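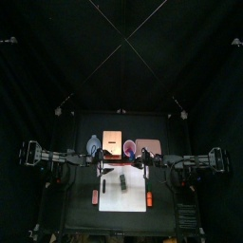
Progress report to the Koivisto Fund
Teacher safety and speech project, Utovholm district
Monday, January 19, 2026
Prepared by Ravinder Chan

The fund asked whether teachers in Utovholm are less afraid to talk about the transit strike and the council protests than they were when the grant began. My answer is that I don't know yet, and I would be wary of anyone who says they do.

The district points to its new conduct guidance as proof of improvement. The guidance says staff may discuss current events "in a balanced manner." It doesn't say who decides what is balanced, or what happens to a teacher when a parent disagrees. Kalevi Karppinen, who runs the district's personnel office, told us the wording was left open on purpose so principals could use their judgment. That is the part teachers say worries them.

We mailed 1,000 confidential surveys to classroom staff. The return so far is thin, and I don't want to build much on it. People who feel safe may not bother to reply, and people who are frightened may not trust the envelope. Bendik Tangen has asked that we publish early percentages. I have said no until the second mailing closes.

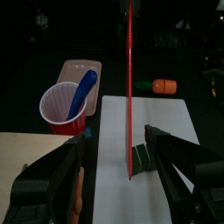 2 min read

Interviews have gone better. We completed 16, all with teachers who found us through colleagues, so they can't be taken as typical. Several described being called in after an anonymous complaint and never being shown it. One history teacher had dropped a unit on the right to assemble. Her principal says he never asked her to, and both accounts could be true.

The Garkside schools remain a gap. Eetu Ahonen made three requests for access and got a polite letter each time. We were offered a group meeting with administrators in the room, and turned it down.

The union's position deserves some doubt as well. Kalevi Vuorinen says complaints have doubled, but the branch began logging them only last fall and can't show us what it is comparing against. We have asked for the log with names removed.

Spending is on plan except for legal advice, where 50 percent of the line is gone already - mostly on one long argument over what we may quote. The Wumitz hotline is open, but calls are few and I am not convinced it should be renewed.

Next steps are the second mailing, another try at Garkside, and a written request to the district for its complaint procedure. We were told in the fall that one exists. We have yet to see a copy.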